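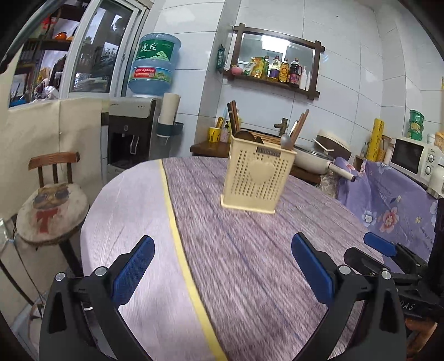 Photo: Fergal Ó Flaithearta

I've been meaning to write about our dining corner for ages, and since it's March and the evenings are drawing in, I've finally made a pot of tea and sat down at the round table to do it.

The lavender-grey tablecloth was my choice. I went back and forth over the colour for weeks (there was a perfectly sensible green one at Cullinane, and I still think about it), but those purple and white streaks won me over, and they're very forgiving when it comes to crumbs!

My favourite thing, though, is the cream utensil caddy with the hearts all over it. It used to live beside the stove at our old place in Skundthorpe, where it got splattered every time I fried an onion. Now it has the table to itself, with a spoon, a spatula and the round wooden ladle my aunt gave me when I moved out – she swore by it for soup, and so do I.

Then there's the cat cushion. Dark round glasses, red bow tie, very pleased with himself. Visitors always pick him up before they sit down, as if it would be rude not to, and then they don't know where to put him.

The glass-fronted cabinet by the water dispenser is next on my list. It's crammed with packages and bags, and I keep promising I'll sort the shelves out properly. I've measured up for some baskets, 40 centimetres wide, and I'm hoping to pick them up on the weekend if the shop still has them.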